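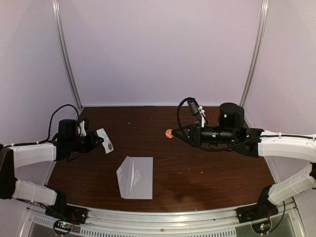
Spent part of my evening reading the terms for the Plelerska rewards card, all the way down. I have had this card for years and I could not have told you what a point was worth. I bet most people with one on their keyring couldn't either.

So I opened the app. I have 3,552 points. It says so in huge green type, with a little burst of confetti when the number loads. What it does not say on that screen is what any of it means in money.

You have to go to Account, then Rewards, then a gray link that says "How points work," then scroll past a photo of a family laughing at a melon. One point is half a cent.

Which makes my enormous pile almost $18. Years of scanning that thing, and I've saved up a chicken and some laundry soap.

And I can't spend it on the chicken, because fresh meat is excluded. So are stamps, gift cards, medicine, and "select promotional items," a phrase that gets no definition anywhere on the page. I looked. If someone has found it please send it to me.

Before the replies fill up: yes, I know about member pricing. I know the yogurt is cheaper with the card. My question is cheaper than what?

The tag has the card price big and the regular price small. I have old receipts (I keep them for the household budget, leave me alone). The "regular" price on the coffee I buy went up in September, the same time the member price showed up. The member price is what I used to pay. For the same bag.

Could be a coincidence. Coffee has gone up everywhere. One bag of coffee isn't a study and I'm not going to pretend it is. But I'd like to see somebody with more receipts than me check it.
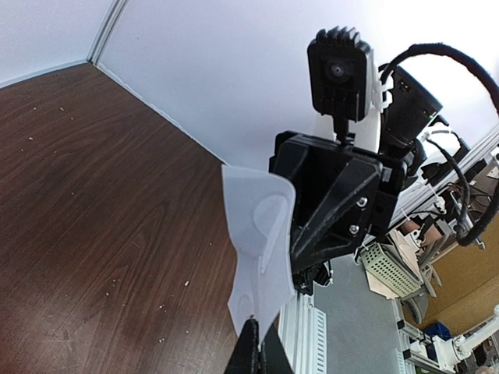

Zuzana Kadlec

OK, picking this back up after dinner. Several of you asked about the personalized offers, the ones that are "just for you."

Mine this week: cat litter (no cat), $2 off a diaper size I have never had a use for, and a brand of frozen waffles I bought one time when my nephew stayed over. If this is what they get for knowing everything I eat, they should ask for a refund too.

The one that does work on me is the threshold. Spend $40 in one trip and get bonus points. I have stood in that store holding a jar of olives I did not want so I could clear it. The bonus was worth less than the olives.

My sister says that's a me problem. Sure. It's also a whole store full of people walking back to aisle five for olives, and I don't think whoever picked that number picked it out of a hat.

Someone mentioned Sisten, the app that puts all your loyalty cards in one place. I tried it. It wanted my contacts, my location "always," and my email so it could read digital receipts. For a barcode. I deleted it.

Someone else says Bomance is better because their points never expire. Read the section called Inactivity. They don't expire, the account gets "closed and the balance removed." I'd love to hear the difference explained slowly.

For balance, the one program I have no complaint about is the paper card at Lâm, the soup place by the bus station. They stamp it. When it's full you get a soup. If you lose it, you lose it, and the woman at the register has no idea what brand of toothpaste I use.

Am I going to cut up the Plelerska card? No. The yogurt really is cheaper with it, and I can't afford to pay extra to make a point. That's sort of what bugs me. It stopped being a reward a while ago and turned into the price of getting the normal price.

But I've turned off the notifications and I'm writing the list on paper, and if I come in under the threshold I come in under it.

Also, a correction to what I said earlier. A reader who used to work there says medicine is excluded only at the pharmacy counter, and the stuff on the shelf counts. The terms don't say that, but I'll try it with aspirin and report back.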